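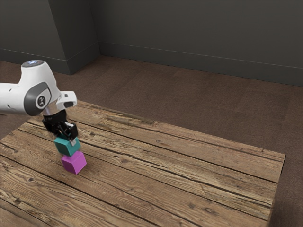 *Teal over magenta in the simulator, gripper still closed.*

So, the stacking bug! I promised the Laltstead crowd an update and I finally have one. We ran 2,000 simulated stacks on the Dulach build, and in 80 of them the arm kept pushing down after the top cube had landed. On screen it looks harmless (a little jitter, then a cube shoots off across the planks), but I don't want a real arm doing that with somebody's fingers nearby.

The culprit was mine, I'm sorry to say. I'd set the contact check to wait 16 steps before it could stop the arm, way too long when the cubes are nearly touching. It's down to 9 now and I'm rerunning the whole batch. Until that's finished, please don't load the Dulach build on the arm at Mosdale, even at low speed. Stick with Lanz for now.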